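Diagonal lattice shelving for produce: load and sag
Forum: Storage and Shelving

kestrel_jig
Fitting out the front of a small greengrocer's in Illthorpe. The owner wants diamond lattice shelving in white instead of the slatted bins. Panels are thin, screwed together at the crossings. Supplier is Clavness. Opening is in October. Does anyone have experience with angled compartments under fruit? My concern is creep in the panels and bruising where the sides meet.

dadoblade
In a lattice the load goes down the diagonals and ends up as outward thrust at the two ends. Middle sag is minor. Fix the end panels to the wall or they will spread. I did a Gallberg unit that opened up 16 mm at the bottom row before anyone noticed.

mfell_20
Bruising is the real problem. In a true V the bottom fruit takes the weight from two sides. Pears show it first. I would not stack more than two deep.

kestrel_jig
These have a flat floor in each compartment with angled sides, so not a true V. Does that change your answer?

mfell_20
Somewhat. A flat floor is better. Stacked fruit still rolls to the corners.

dadoblade
Disagree on two deep. On a flat floor, three layers of apples is fine if you turn the stock daily. Pears, one layer, agreed.

ruleandsquare
What are you doing about the screw heads? On white panels every one reads as a black dot from across the shop. Keane sells caps, 1,000 to a box. Matte finish, so match the sheen and not only the color.

kestrel_jig
Was going to leave them. The owner has not complained.

ruleandsquare
Your call. Juice gets into open heads and stains.

dadoblade
Also check the bottom row. A zigzag front edge at floor level is miserable to mop against, and you can't run a straight toe kick along it. I would lift the whole unit on a plinth.

mfell_20
A plinth costs you the top row for shorter customers. Leave it down and keep the lowest compartments for display.

kestrel_jig
Owner prefers it straight on the tile. Two more votes for the plinth and I will raise it again on Friday. Current state with one pear and one apple in it: 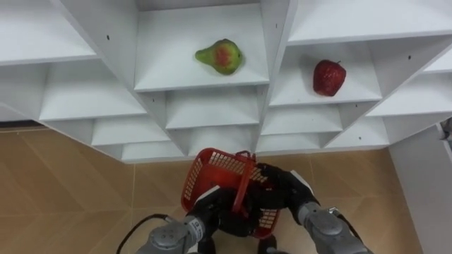 End panels get wall brackets either way. I still need a fixing that holds in thin panel without splitting it, so if anyone has a part they trust, post it.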